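How to Survive the Football Transfer Window Without Ruining Your Phone, Your Sleep or Your Marriage

I have followed Clarkell Rovers since I was tall enough to see over the hoardings, and in that time the club has been linked with every left back in the northern hemisphere. We have signed four of them. One was good. If you want to follow a transfer window and come out the other side with your wits, you need a method. Mine has been refined over many winters of refreshing a screen at 2 a.m.

Step 1: Work out who said it first

Nearly every rumour you read is a copy of another rumour. Click back through the links until you reach the one that doesn't link anywhere. Sometimes it's a local reporter who has covered the club for years and rings people up. More often it's an account with a cartoon lion for a profile picture.

Last January I traced 236 stories about our supposed interest in Loïc Pons. They came from 6 original sources, and two of those were the same bloke under different names. Pons signed a new contract where he was and seemed puzzled by the whole business.

Step 2: Learn the verbs

Football writers pick their verbs carefully, mostly so they can't be blamed later. A rough guide:

"Admire" means somebody at the club has seen him play.
"Monitor" means somebody has seen him play twice.
"Considering a move" means his agent would like a raise.
"In talks" means a phone was answered.
"Medical booked" means you may tell one friend.
"Holding the shirt" means it's done, unless he's holding it by the collar and looking at the door.

If a headline ends in a question mark, close it and go and put the bins out.

Step 3: Keep a ledger

Get a cheap notebook or a spreadsheet. Make four columns: player, source, date, what happened. Fill in the last one only when the window shuts. It's dull work for the first fortnight and then it becomes the most satisfying thing you own, particularly when your brother-in-law starts up about his contacts.

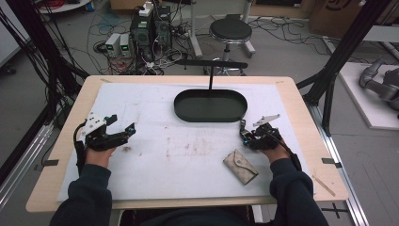
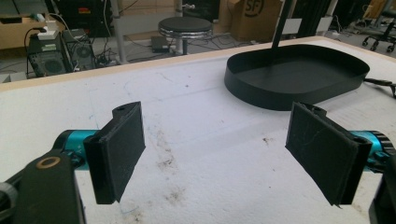
Give each source a score out of 100 when you tot it up. I start everybody on 50 and add five for a rumour that came good, and take off ten for one that didn't. Harsh, but they had the chance to say nothing. The forum I use, Skastero, has one poster sitting on 95 and he only ever writes about goalkeepers. I'd trust him with my house keys.

Step 4: Ignore the fee

The number in the headline is made of instalments, bonuses, a slice of some future sale and a payment if the lad wins the Ballon d'Or. Nobody outside the room knows what it adds up to, and I have my doubts about the room. When we sold Wycliffe Mwakalinga to Ghaffari Athletic, I read five different prices before breakfast. I picked the highest one because it cheered me up.

Wages matter more. If a report gives a fee but doesn't mention wages, knock it down one verb on the list in Step 2.

Step 5: Ration the refreshing

Check at breakfast, at lunch and once after tea. Turn off every notification. My phone told me one deadline day that I had opened the same live blog 1397 times, and at the end of it we had loaned out a reserve keeper. I missed my niece's school concert for that. She played the recorder, so opinions vary on the damage.

Step 6: When your best player wants to go to the rivals

It'll happen sooner or later. Do not burn the shirt; they cost a fortune and the smoke is horrible. Don't write to the player either. Put the shirt in a drawer for two seasons. By then he'll be injured or back on loan, and you'll want it again.

Mwakalinga's is still in my drawer, under the Zutudine away kit from the year we changed sponsors and lost to everybody. I'm told he's unsettled at Ghaffari. The source is the goalkeeper man, writing outside his usual field, so I've pencilled it in at "monitor" and gone to bed.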